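Sale-and-Lease-Back bei Büroimmobilien

4/13/18, von Jinlong Yu

Sale-and-Lease-Back (auch Rückmietverkauf) bezeichnet ein Geschäft, bei welchem der Eigentümer einer Immobilie diese verkauft und im gleichen Zug vom Käufer zurückmietet. Der bisherige Eigentümer wird dadurch zum Mieter in seinem eigenen früheren Gebäude. Das Verfahren ist bei Bürohäusern, Lagerhallen und Handelsflächen verbreitet, seltener bei Wohngebäuden. Dieser Artikel behandelt vor allem die Büroimmobilie.

Begriff und Abgrenzung

Der englische Ausdruck hat sich in der deutschen Fachsprache durchgesetzt und wird mit oder ohne Bindestriche geschrieben. Vom gewöhnlichen Verkauf eines vermieteten Objekts unterscheidet sich das Geschäft dadurch, dass der Mietvertrag erst mit dem Verkauf entsteht und dass Verkäufer und Mieter dieselbe Person sind. Beide Verträge, der Kaufvertrag und der Mietvertrag, werden deshalb meistens gemeinsam verhandelt. In Deutschland muss der Kaufvertrag über ein Grundstück notariell beurkundet werden. Bilden die beiden Verträge eine rechtliche Einheit, so erstreckt sich die Pflicht zur Beurkundung auch auf den Mietvertrag.

Abzugrenzen ist weiter die Grundschuld. Bei dieser bleibt das Unternehmen Eigentümer und nimmt nur einen Kredit auf, welcher durch das Grundstück gesichert ist. Beim Rückmietverkauf geht das Eigentum hingegen mit der Eintragung im Grundbuch über.

Ablauf

Am Anfang steht üblicherweise die Bewertung des Gebäudes. Der Gutachter ermittelt, welche Miete auf dem örtlichen Markt erzielbar wäre, und leitet daraus einen Ertragswert ab. Die im Rückmietvertrag vereinbarte Miete kann von der Marktmiete abweichen. Liegt sie darüber, so fällt auch der Kaufpreis meistens höher aus, und der Verkäufer zahlt den Unterschied über die Laufzeit gewissermaßen selbst zurück. Gutachter weisen solche Mieten in der Regel gesondert aus.

Danach folgt die Prüfung durch den Käufer, die sogenannte Due Diligence. Sie umfasst den baulichen Zustand, Altlasten im Boden, Baugenehmigungen und Brandschutz. Beim Rückmietverkauf kommt ein Punkt hinzu, der beim leeren Gebäude keine Rolle spielt, nämlich die Bonität des Verkäufers. Der Käufer erwirbt wirtschaftlich gesehen einen Zahlungsstrom, und dieser hängt von einem einzigen Mieter ab. Häufig wird darum eine Bürgschaft der Muttergesellschaft oder einer Bank verlangt.

Mit der Zahlung des Kaufpreises gehen Besitz, Nutzen und Lasten auf den Käufer über. An diesem Stichtag beginnt gewöhnlich auch das Mietverhältnis. Ein Umzug findet nicht statt, und die Beschäftigten des Unternehmens merken von dem Vorgang oft gar nichts.

Vertragliche Gestaltung

Die Laufzeit des Mietvertrags ist der am stärksten verhandelte Punkt. Eine lange Laufzeit erhöht den Preis des Gebäudes, bindet aber den Mieter. Viele Verträge enthalten Optionen zur Verlängerung, die nur der Mieter ausüben darf. Mietverträge über Grundstücke mit einer Laufzeit von mehr als einem Jahr unterliegen im deutschen Recht besonderen Formvorschriften; werden sie nicht eingehalten, so gilt der Vertrag als auf unbestimmte Zeit geschlossen und kann früher gekündigt werden, als die Parteien es wollten.

Bei der Instandhaltung sind zwei Grundformen zu unterscheiden. In der einen trägt der Vermieter die Arbeiten an Dach und Fach, das heißt an der Gebäudehülle und an den tragenden Teilen, und der Mieter übernimmt das Innere. In der anderen, als Triple-Net bezeichneten Form trägt der Mieter nahezu alle Kosten einschließlich der Grundsteuer und der Versicherung. Ob dies in vorformulierten Verträgen wirksam vereinbart werden kann, ist umstritten und hängt vom Einzelfall ab.

Die Miete wird meistens an einen Preisindex gekoppelt. Daneben kommen Staffelmieten vor. Ein Rückkaufsrecht oder ein Vorkaufsrecht zugunsten des früheren Eigentümers ist möglich, kann jedoch Folgen für die Bilanzierung haben.

Gründe der Beteiligten

Der Verkäufer setzt Kapital frei, welches vorher im Gebäude gebunden war. Er kann damit Schulden tilgen, Maschinen kaufen oder eine Übernahme bezahlen. Einige Unternehmen nennen auch den Wunsch, die Verwaltung von Gebäuden abzugeben, die nicht zu ihrem Geschäft gehört. In Zeiten hoher Immobilienpreise kommt hinzu, dass ein Gebäude, das seit langem in den Büchern steht, mit deutlichem Gewinn verkauft werden kann.

Der Käufer, oft ein Fonds, eine Versicherung oder eine Pensionskasse, erhält ein voll vermietetes Objekt. Er muss keinen Mieter suchen und hat über die Laufzeit planbare Einnahmen.

Risiken

Für den Verkäufer besteht das wichtigste Risiko darin, dass er nach Ablauf des Vertrags das Gebäude verliert oder eine höhere Miete zahlen muss. An späteren Wertsteigerungen nimmt er nicht teil. Wächst oder schrumpft der Betrieb, so ist er trotzdem an die gemietete Fläche gebunden, sofern ihm die Untervermietung nicht gestattet wurde.

Für den Käufer ist der Ausfall des Mieters kritisch. Ein Bürohaus, das auf einen einzigen Nutzer zugeschnitten wurde, lässt sich schwer an mehrere Parteien vermieten; es fehlen dann getrennte Eingänge, Zähler und Treppenhäuser.

Beispiel

Als Beispiel für eine kleinere Transaktion kann der Verkauf des Verwaltungsgebäudes der Volturach GmbH dienen. Das Unternehmen veräußerte das Haus im März an die Redoton Immobilien und mietete 76 Prozent der Fläche zurück. Den Rest durfte der Käufer selbst vermarkten. Er gewann als weiteren Nutzer das Planungsbüro Kinda, das in das Erdgeschoss einzog. Vereinbart wurden zwei Verlängerungsoptionen und eine indexierte Miete. Eine solche teilweise Rückmietung ist für beide Seiten ein Kompromiss: Der Mieter bezahlt keine Räume, die er nicht braucht, und der Käufer hängt weniger stark von ihm ab.

Bilanzierung und Steuern

Nach dem deutschen Handelsrecht kommt es darauf an, wer wirtschaftlicher Eigentümer des Gebäudes ist. Geht auch dieses auf den Käufer über, so verschwindet das Gebäude aus der Bilanz des Verkäufers und der Gewinn wird ausgewiesen. Bei Unternehmen, die nach den internationalen Standards bilanzieren, verlangt der neue Leasingstandard IFRS 16, der ab dem nächsten Jahr anzuwenden ist, dass der Mieter ein Nutzungsrecht und eine Verbindlichkeit ansetzt. Der früher oft genannte Vorteil, Schulden außerhalb der Bilanz zu halten, fällt für diese Unternehmen weitgehend weg.

Beim Erwerb fällt außerdem Grunderwerbsteuer an, deren Satz vom Bundesland abhängt. Ein späterer Rückkauf löst sie im Normalfall erneut aus.

Siehe auch: Immobilienleasing, Erbbaurecht, Ertragswertverfahren

Zuletzt aktualisiert: vor 2 Tagen

Kommentare

hausverwalter_nord: Danke für die Übersicht. Bei der Schriftform könnte man noch die Anlagen erwähnen, an denen es in der Praxis oft scheitert. Bei uns fehlte einmal nur der Lageplan.

M. Carnegie: Im Abschnitt über die Instandhaltung vermisse ich die technischen Anlagen. Aufzug und Lüftung gehören nicht zu Dach und Fach, oder sehe ich das falsch?

Jinlong Yu: Sie sehen das richtig, die technischen Anlagen werden meistens gesondert geregelt.

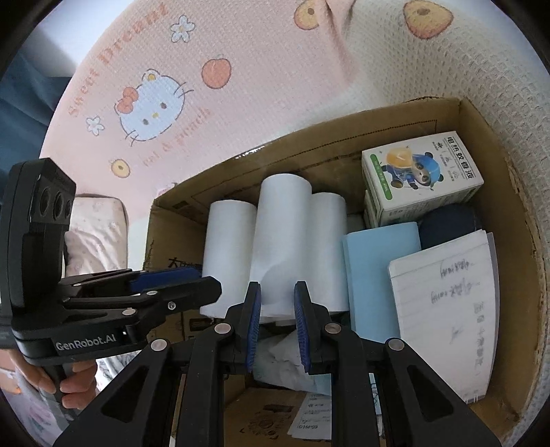 Ich werde dazu einen Satz ergänzen, und auch den Hinweis auf die Anlagen zum Mietvertrag nehme ich gerne auf. Für den Lageplan gilt, dass er mit dem Vertragstext eindeutig verbunden sein soll, am besten durch eine genaue Bezeichnung im Text und durch Unterschriften auf dem Plan.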